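Speaker notes -- Toft student gripper project, second-year build course
Speaker: Edit Szilágyi. Slot starts 2:15, right after the Larnia team. Clicker is on the lectern.

Slide 1. Title
Name, course, team. Team is Yusri Kusuma (CAD and printing), Retno Ismail (data and logging), me (mounting and test plan). Vilmos Fülöp supervised. Do not read the slide out.

Slide 2. The task
Course brief: build a hand-held two-finger gripper with a camera on it, record people doing small table tasks, hand the recordings to the Nondov group for training. We had one term. Parts budget was fixed in week one and we stayed inside it.
Mention that the fingers were the only part we were free to redesign. Camera, handle and trigger came as a kit.

Slide 3. First finger design
Thin, curved, printed upright. Layer lines ran across the load. Two pairs broke at the base during the cable task.
Pass the broken pair around. Get it back before slide 7.

Slide 4. Second finger design
Flat block, squared tip, printed on its side. Print time went up. Stiffness went up more than we expected from the hand calculation -- say that the hand calculation ignored the fillet at the base.
Threaded inserts in the mount in place of self-tapping screws. The screws had stripped the plastic after a few finger swaps.
If asked about insert temperature: Yusri has the settings, do not guess.

Slide 5. Test setup
One table, paper down, one cable task and one block task. Each operator recorded 60 runs per task. 5 operators, all from the course. Retno checked each file for dropped frames the same afternoon.
Runs with a dropped trigger signal were thrown out and recorded again. State this before someone asks.
Larnia used the same task list, so their numbers and ours can be compared. Their operators were different people. Say so.

Slide 6. The view from the camera
Leave this up for a while. Point at the fingertips first, then the cable. 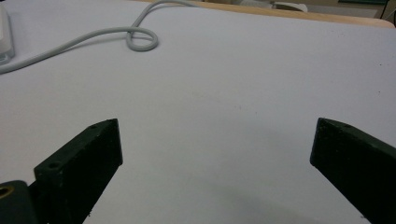 Slide 6: Gripper camera view, fingers open, gray cable on white paper.

Points to make:
The fingers come in from below and both tips stay visible. With the curved design one tip dropped out of view when the gripper closed.
Matte dark green on white paper separates well. Our first filament was glossy and gave highlights that the Virnura tracker picked up as edges.
The cable has a loop in it. Loops were the hard case for every operator -- people hesitated over which strand to take, and the hesitation is in the data. We kept it in. Vilmos may want to argue about that during questions, so keep the answer short.

Slide 7. What we would change
Longer warm-up before the first recorded run. Up to 2 mm of tip offset between finger pairs, traced to the mount and fixed late. A gauge block at each finger swap would have caught it.
Collect the broken fingers.

Slide 8. Thanks and questions
Thank Štěpánka Tichý for printer time. Files are on the course drive under Toft, mount drawings included. The drawing for the first finger is still the old revision; Yusri will replace it after the talk.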